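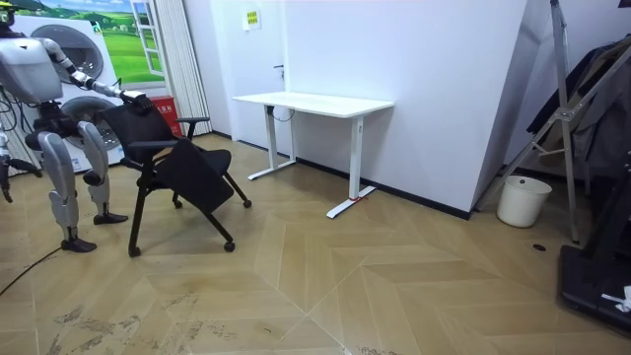 Stesbridge > Diary > Robot notes

December 26, 2025

Back in at Pronine the day after Christmas, pushing a chair by proxy. The job this week is the office chair and the desk. Somebody upstairs wants the robot to tidy a room, and apparently tidying starts with chairs. I wear the headset, I hold the controllers, my arms go out and its arms go out. Then we save the run and do it over.

The target is 456 runs by February. We have 178, and I'd throw out plenty of those if it were up to me. Half of them teach it my bad habits. I hesitate before I touch anything, so now I suppose it will hesitate too. Chien's sales page calls this "learning by watching." Well, it isn't watching me. It gets joint angles and video, and I'm not convinced it knows a chair from a coat.

What bothers me most is the casters. A person feels a chair start to swing and corrects without thinking. Through the controllers I feel nothing, so I go by eye, and by the time I see it turn I'm late. Put that in the training set 80 times and what have you taught it?
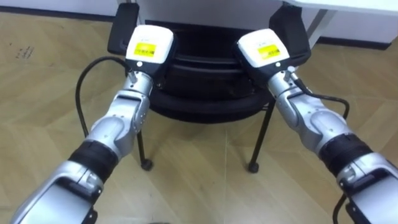
Irel

Getting both grippers in close over the seat is the part I dread. They nearly meet in the middle, and depth is hard to judge from up there. I keep wanting to lean in and look from the side, and of course leaning in is a command too.

Asked again whether we could try guiding the arms by hand for the first reach and using remote control for the rest. Was told the two kinds of data don't mix well. Maybe so. I'd like to see the test that says it.

Batch 13 is up next. Must remember to bring my own wrist brace, and to ask who decides which runs get kept.

Contact | Copyright Irel | Back to top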